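Filed under: Home & Money

Why I stopped doing one big grocery run

3 min read

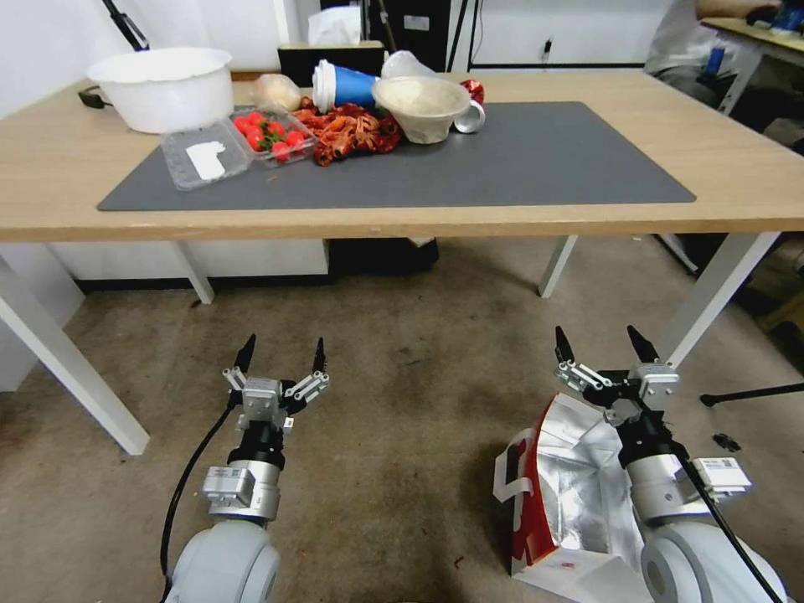

For years I shopped once every 14 days. I had a list, I drove to the Landwood store on Saturday morning, and I filled the cart. It felt efficient. Then in the spring I added up the food part of last year's card statements, and we had spent $2,635 at that one store on top of the smaller stops I wasn't keeping track of.

The money bothered me less than what went in the trash. Spinach, half a bag of rolls, herbs I bought for one recipe. By day ten we were ordering takeout anyway.

So now I go twice a week and buy for three or four days. The trip takes 40 minutes with the walk, and I only get what I can carry in two bags. I plan dinners after I see what's on sale. Tomatoes and bread get eaten while they're good. Shellfish is for the same night, no exceptions.

The downside is that you have to like walking, and it won't work well if the closest store is far away. Ours is 7 blocks. I still drive to Landwood for rice, oil and paper towels, and I'll probably do that again in August.

I'll post the new totals when I have a full season of receipts.

Tags: groceries, budget, food waste

3 comments

Filik
We do this too. The freezer is almost empty now and I don't miss it.

prairiekitchen
Tried it and spent more. Too many trips past the bakery.

Barredo
Do you keep a list of staples or just look in the cupboard before you go?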